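I Switched to Honey for a Month and Now I Have Opinions

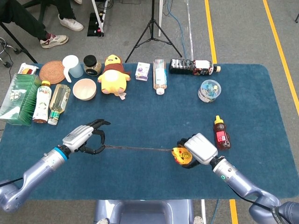
Squeeze bottle with the yellow flip cap, on the blue mat.

So I gave up white sugar at home in December, which is a terrible month to give up sugar, and I did it with honey. I wanted to see if I could cook and bake my way through the cookie season with the jar in my hand and the sugar canister taped shut on the top shelf. (I really did tape it. Blue painter's tape. It left a mark.)

I had always been a one-bottle person. You buy the squeeze bottle, it lives next to the tea, it lasts until it goes cloudy and then you feel bad and buy another one. I went into this month thinking honey was a flavor, singular. Oh boy.

The first thing I learned is that cloudy honey is fine! It's just crystallized. Set the bottle in a bowl of warm tap water, go do something else, come back and give it a squeeze. I threw away so many half bottles over the years and I would like them all back.

The second thing is that there are a lot of honeys. My little market in Ziverport has a shelf I had walked past for years, down at knee height below the jams, and there were 16 kinds on it. I bought four the first week. The buckwheat is nearly black and smells like a barn in a good way, and I could not stop putting it on toast with too much butter. The clover is the one you already know. Orange blossom was lovely in tea and disappeared completely in a muffin, so save your money there. And then there was a jar from Yeoh, a small outfit up the valley, labeled only "late summer," which tasted like hay and pears and something a bit like cough drops. I loved it. My family did not. More for me!

Okay, baking. I wrecked a batch of snickerdoodles right away by swapping cup for cup. They spread into one enormous cookie, dark at the rim and raw in the middle, and we ate it with spoons. Honey is sweeter than sugar and a lot wetter, and it browns fast. What I do now is use three quarters of a cup of honey for each cup of sugar, take a few spoonfuls of liquid out somewhere else, add a pinch of baking soda, and turn the oven down 25 degrees. I also start looking through the oven door way before the timer goes off.

Things that came out better with honey than they ever did with sugar, in my kitchen: cornbread, granola, banana bread (so moist on day three, I couldn't believe it), and roasted carrots, which I now make constantly. Toss the carrots in oil and salt, roast them until they're nearly done, and only then add the honey and a splash of vinegar and put them back for seven minutes. If the honey goes on at the start you'll be scrubbing that pan all evening.

Things that were worse: meringue, forget it. Shortbread was chewy and sad. And coffee, sorry, I tried for 19 days in a row and I never got there. Honey in coffee tastes like two people talking at once. I drink it with just milk now and I've stopped missing the sugar, so I guess that's a win by accident.

A few small notes before I forget. Oil your measuring cup first and the honey slides right out — this changed my life more than anything else in this post. Wipe the cap after you use it or it will glue itself closed. Keep it out of the fridge. And please don't give honey to babies under a year old, even a little bit in something baked. It's a real safety thing and I was surprised how many of my friends hadn't heard it.

I also tried making hot honey, which is just honey warmed gently with chili flakes and left to sit before you strain it. I used the plain clover for this and I'm glad I did, the chili runs over anything delicate. It's been on pizza, on fried eggs, on a grilled cheese at eleven at night. I put it in little jars for the neighbors on Clasar Street and got two of the jars back empty within the week, with a note asking for more!

The tape is off the sugar now. I made proper shortbread the first weekend of the new year and enjoyed every crumb. But the honey shelf has spread to half a cabinet and I've got my eye on a chestnut one that I've been told is bitter, like really bitter, and goes with blue cheese. If you've tried it, leave me a comment and tell me what you ate it with. Next up is a honey mustard that I've now made four times and still can't get thick enough.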